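Zweite Runde, wieder auswärts

Am Ende stand es 43 zu 80, und das Ergebnis geht in Ordnung. Vamgate war in allen vier Vierteln schneller am Ball, wir haben die erste Zeitnahme genommen, als es schon 4 zu 17 stand. Ich hatte vor dem Spiel mit einer knappen Sache gerechnet, weil wir sie im Juni beim Turnier in Talbridge noch geschlagen haben. Damals fehlten ihnen allerdings zwei aus der Startaufstellung.

Unser Problem ist seit Saisonbeginn dasselbe. Im Angriff läuft fast alles über Gintarė Strazds, und wenn sie gedoppelt wird, haben wir keinen zweiten Plan. Vamgate hat das ab dem ersten Ballbesitz so gemacht. Iason Karamanlidis stand mehrmals frei an der Grundlinie und bekam den Pass zu spät oder gar nicht. Er hat trotzdem 13 Punkte gemacht, die meisten davon nach der Pause, als das Spiel schon entschieden war.

Hinten war es im dritten Viertel besser. Lambros Panagiotou hat auf Presse über das ganze Feld umgestellt, und sechs Minuten lang kam Vamgate kaum noch sauber über die Mittellinie. Dann hatten wir fünf Mannschaftsfouls und mussten wieder zurück. Mit nur acht Leuten im Kader hält man das sowieso nicht lange durch. Despina Rallis fehlt noch mindestens drei Wochen mit der Schulter.

Zur Anreise: 653 Kilometer hin und zurück, im Kleinbus, mit einem Stau kurz vor Ranano. Wir waren 35 Minuten vor dem Anpfiff in der Halle. Für die nächste Fahrt würde ich am Vorabend losfahren, auch wenn die Übernachtung extra kostet. Die Fahrtkosten sind ohnehin der größte Posten, für die ganze Saison haben wir 3.000 Euro eingeplant, und das wird knapp.
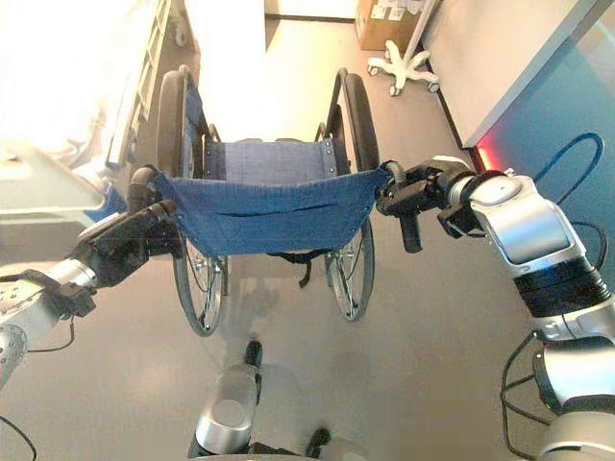 Aliki Papadakis
Spielerin und Co-Trainerin, Rollstuhlbasketball Talbridge

Nächstes Spiel ist zu Hause gegen Tsoukalas. Die haben bisher beide Partien verloren, spielen aber sehr körperlich und haben einen Center, den wir unter dem Korb nicht alleine verteidigen können. Im Training üben wir deshalb diese Woche Hilfe von der schwachen Seite und einfache Blocks für Iason. Außerdem Freiwürfe, wir haben 5 von 16 getroffen, ich selbst keinen von vieren.

Wer zuschauen will: Der Eingang ist diesmal hinten am Parkplatz, der vordere bleibt wegen der Bauarbeiten zu. Kaffee gibt es, Kuchen nur, wenn jemand einen mitbringt.

12.10.20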